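Tag der offenen Tür bei Juranico: ein Nachmittag zwischen Taschen und Reißverschlüssen

Also, ich war ja skeptisch. Ein Hersteller für Taschen und Etuis, der einmal im Jahr die Türen aufmacht, das klang für mich erst mal nach lauwarmem Kaffee und Prospekten. Aber dann lag der Flyer von Juranico drei Wochen an meinem Kühlschrank und irgendwann dachte ich: komm, du fährst jetzt nach Erkgate, ist ja nur die Regionalbahn.

Vom Bahnhof läuft man 15 Minuten, immer an der Umgehungsstraße lang (nicht schön, aber man verläuft sich nicht). Am Eingang gab es einen Aufkleber für die Jacke und einen Laufzettel. Meiner hatte die Nummer 274, und das war kurz nach eins! Da hatte ich mit deutlich weniger Andrang gerechnet.

Los ging es im Zuschnitt. Da ist es laut und es riecht nach Maschinenöl und neuem Stoff, ein bisschen wie früher im Kurzwarengeschäft meiner Tante, nur in groß. Der Stoff kommt von Rollen, die ich allein nicht mal anheben könnte, und wird in mehreren Lagen übereinander geschnitten. Die Frau an der Anlage hat uns Reste in die Hand gedrückt, damit wir den Unterschied zwischen den Stärken fühlen. Ich habe jetzt noch zwei Schnipsel in der Manteltasche und weiß nicht, wozu, aber wegwerfen mag ich sie auch nicht.

Dann die Näherei, mein Lieblingsteil. Im letzten Jahr sind hier 3447 Taschen allein für einen einzigen Kunden genäht worden, Desmet, die machen wohl Messkoffer oder so was in der Richtung, ganz habe ich es nicht verstanden. Was ich verstanden habe: Das Schwierigste ist die Rundung am Reißverschluss. Eine gerade Naht lernt man in ein paar Tagen, sagte man uns, für die Ecken braucht man Monate. Wir durften es selber versuchen, auf Probestücken. Reden wir nicht über mein Probestück. Eine ältere Dame neben mir hat ihres ganz ruhig herumgeführt und dann gefragt, ob sie noch eins haben kann. Ich war schon neidisch.

Mittags (na ja, eher gegen halb drei) gab es Kartoffelsuppe auf dem Hof, mit oder ohne Wurst, für 3 Euro. Die war richtig gut! Nur zu wenige Sitzplätze, ich habe auf einer Palette gegessen. Wer im nächsten Jahr hingeht: früher essen, die Wurst war nachher aus.

Nach der Suppe bin ich rüber in den Raum, wo man Sachen anfassen, auf- und zumachen und einpacken durfte. Den hatte ich auf dem Plan glatt übersehen, der Zugang ist hinter dem Lager und das Schild dazu hing so tief, dass alle dran vorbeigelaufen sind. Dabei fand ich es gerade hier interessant, man bekommt die Taschen ja sonst nur fertig im Regal zu sehen und drückt höchstens mal mit dem Daumen drauf.
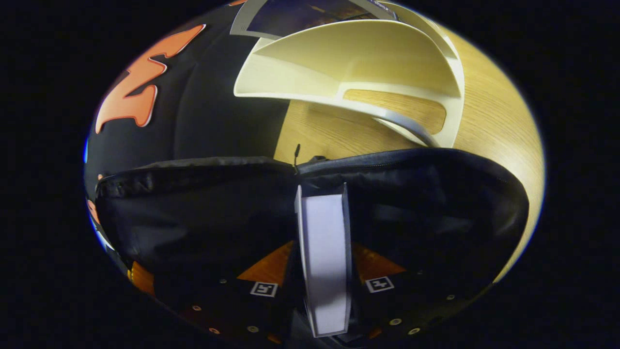
Ich bin jedenfalls viel länger hängen geblieben als geplant. Bei schwarzem Stoff achte ich jetzt total auf den Reißverschluss, das kriege ich wohl nicht mehr weg. Läuft er sauber? Hakt er an der Ecke? Und wie viel gibt das Material nach, wenn man von der Seite dagegendrückt? Meine alte Umhängetasche von Wuson habe ich abends im Zug gleich mal untersucht, und siehe da, an der einen Ecke sind die Stiche viel weiter auseinander als am Rest. Neun Jahre trage ich die schon und habe das nie gesehen.

Im Werksverkauf war es dann leider so voll, dass ich nur ein Federmäppchen mitgenommen habe. Zweite Wahl, der Fehler soll irgendwo innen am Futter sein, ich suche noch. Kartenzahlung ging nicht, also unbedingt Bargeld einstecken, der nächste Automat ist wieder vorne am Bahnhof.

Die Führungen durchs Lager habe ich verpasst, dafür musste man sich vormittags eintragen. Die Bahn zurück fährt nur einmal in der Stunde, die letzte, die ich noch erwischen wollte, kurz nach fünf. Hat geklappt, mit Rennen.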